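Ticket: Cup-to-rack task, success flag set before release
Project: Kelten household manipulation suite
Component: Task rules / success checker
Priority: Medium
Status: Resolved, follow-up open
Reported against: Dralumitz simulator, February build

Summary

The success checker marks episodes as passed while the cup is still held. The written rule for the task says a placement counts only after the hand has let go and the cup has stayed put. The checker and the rule do not agree, and the results table has been using the checker.

Initial report

Ran the standard evaluation set for the cup-to-rack task, 520 episodes, fixed seeds, default lighting. Pass rate was higher than in the previous build with no change to the policy. Pulled the logs for 128 of the passed episodes and compared the time of the success flag with the time of the gripper open command. In 80 of them the flag came first. Most of those did go on to release the cup, but the episode had already been scored.

Expected: flag set after release, cup supported by the rack, no hand contact.
Observed: flag set as soon as the cup center enters the target volume.

Steps to reproduce

Load the cup-to-rack task with the default rack pose.
Turn on contact logging for the hand, the cup and the rack.
Run any seed from the evaluation set with the baseline policy.
Compare the flag time with the last frame of hand-to-cup contact.

Response from task maintenance

Confirmed on two machines. The target volume is a single box around the rack, padded on every side. The padding was added when the rack model was swapped for the current one, which has the tall row of dowels at the back. The old box clipped the top rail and good placements near it were being rejected. The new box is taller than it needs to be and reaches past the right end of the rack, so a cup can be inside it without touching anything but the fingers.

Please attach a render from one of the affected seeds with the arm on approach.

Reply from reporter

Render attached, Arnside seed group, default camera. Rack is in its default pose with all slots empty.

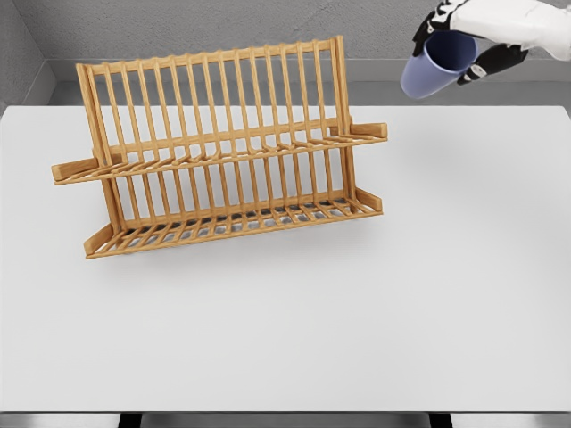

Attachment 1. Cup held in the hand, right of the rack and slightly above the top rail.

Contact log for the same seed is in the ticket folder. The only cup contacts at this step are with the hand. There is no rack contact, so under the written rule this step cannot count toward a placement whatever the box says.

Response from task maintenance

Agreed. Moving the box back to its old size is not a fix, as it brings the clipping problem back. A position test should not be deciding this on its own. The rule has four conditions and the checker implements one.

Rule text, copied from the task sheet for reference:

A placement is complete when (a) the object is supported by the rack, (b) no part of the hand or forearm is in contact with the object, (c) the object has remained still for the settle period, and (d) the rack has not been moved beyond its tolerance. All four must hold at the same step.

Condition (d) has never been checked in this task. The rack is a free body in the current model and can be pushed by the forearm. It should either be checked or dropped from the sheet, and the preference here is to check it.

Change made

Box test kept, but only as an early filter to save time.
Support test added, using rack-to-cup contact force.
Hand contact test added. Covers all hand and forearm links — the first version covered the fingertips only and missed a cup resting against the palm.
Settle period set to 5 seconds of simulated time.
Rack displacement now logged and compared with the tolerance on the sheet.

Retest

Same seeds, same policy, same lighting. No episode sets the flag with the hand in contact. A small number of former passes now fail on the settle condition, where the cup tips after release and comes to rest on the table. These were reviewed one by one in replay and are correct failures. No former failure became a pass.

Runtime per episode is longer because of the settle period. The nightly job still fits its slot.

Note on reporting

Scores from before this change must not be placed in the same column as scores from after it. The Lūse comparison sheet currently does this. Old rows should be marked with the checker version or rerun. Rerunning is preferred where the policy weights are still available.

Any later edit to a success condition needs a version bump on the task sheet, even when the edit looks like a geometry fix. The padding change went in as an asset update, so it skipped review.

Open items

Apply the same hand contact test to the plate and bowl tasks, which share the box code.
Decide whether a cup that leans on the dowels but is partly on the table counts as supported. The sheet does not say. The checker currently fails it.
Update the Lūse sheet.

Ticket stays linked to the follow-up until the plate and bowl tasks are done.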